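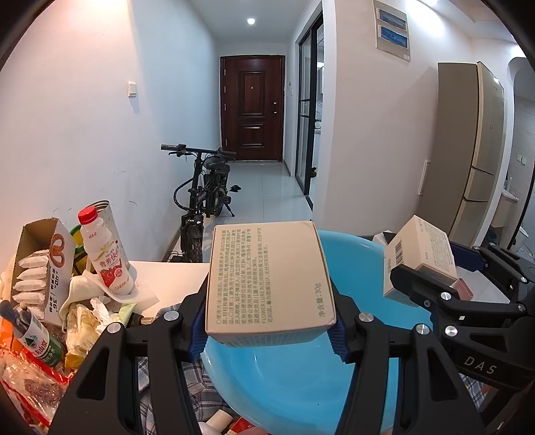

Chapter 2
Small Languages and the People Who Keep Them

When I first got to Skakow, I had a phrase list of 200 words and a lot of confidence. The confidence lasted until breakfast! I asked my host for bread, and she answered in a language I'd never heard – Saarela, which is spoken in 26 villages along the river and hardly anywhere else.

By the last count I could find, Saarela has 2,949 speakers. Most of them also speak the national language at work and at school, and plenty mix the two in a single sentence (my host did it all day long and laughed when I pointed it out).

In this chapter we'll look at how a language that size gets passed down. I'll start with the sounds, which gave me a lot of trouble, especially the two kinds of "l". Then we'll move on to borrowed words, and to what happens when families leave for a bigger town like Orisville and the kids grow up hearing Saarela only on the phone.

Before you read on, write down every language you heard spoken last week, and where you heard it. Keep the list handy – you'll need it for Section 2.3.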